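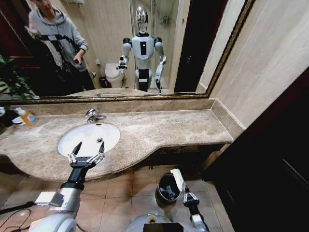

Puvden Reading Rooms: progress report to the Worku Fund
Prepared by Tihomir Papadopoulos, project lead
January 22, 2022

Dear friends at the Fund,

I'm so pleased to be writing this one! When I sent the last report, in June, we had keys to the old seed store on the Prevberg road and a great many boxes. Now we have a lending library with regular hours, and people use it.

Where things stand

The main room opened in the fall. The catalog holds 636 titles, all entered and labeled, and every one of them can be borrowed. Most came from the school in Prevberg when it cleared its upper floor, and the rest we bought with the first part of your grant. Large print goes out fastest, followed by cookbooks and anything to do with engines. Poetry is slow, though one reader has worked her way through the whole shelf and started over.

We now open 3 afternoons a week. The late opening (until eight) was an experiment, and it has become the busiest of them all – parents come straight from work with the kids still in their school coats, and the picture book corner gets loud. I love it. We have put a rug down, which helps a little.

Home delivery

The delivery round started with 6 households, all of them readers who can't manage the hill. Each gets a canvas bag with a list of requests tucked in the pocket. The Flurora bakery lets us put the bags on its morning van, so our only cost so far has been the bags. Two of the zippers have gone already and I'd like to buy better ones next time.

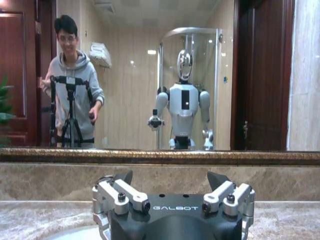

Can readers on the delivery round keep their books longer than everyone else?

Delivery readers get twice the normal loan time, and they can renew by phone or by leaving a note in the bag.

What has been harder

The heating. The boiler was supposed to be replaced before the cold weather, and the part is still on order. We are getting by with two electric heaters, and the power bill shows it. I have moved money from the shelving line to cover the difference, as your office agreed. The back room shelves will have to wait until spring.

The catalog software also gave us a bad couple of weeks. It was dropping the last letter of long author names, and we had to go back through the records by hand. They are right now, and we keep a printed copy in the desk drawer.

The writing group

This wasn't in the original plan at all, and it may be my favorite part. A few of the late-opening regulars asked if they could stay on and read their own pieces to each other. They have put together a small booklet of village stories, and we printed 100 copies at cost. A few are set aside for you and will come by mail with the receipts.

Next steps

Before the summer we want to finish the back room, add audiobooks to the delivery bags, and try a Saturday story hour for the under-fives. The audiobook players are the one item I can't price yet – I have asked two suppliers and will send the quotes as soon as I have both.

Please do come and visit. The late opening is the one to see, and the kettle is always on.

With warm thanks,
Tihomir Papadopoulos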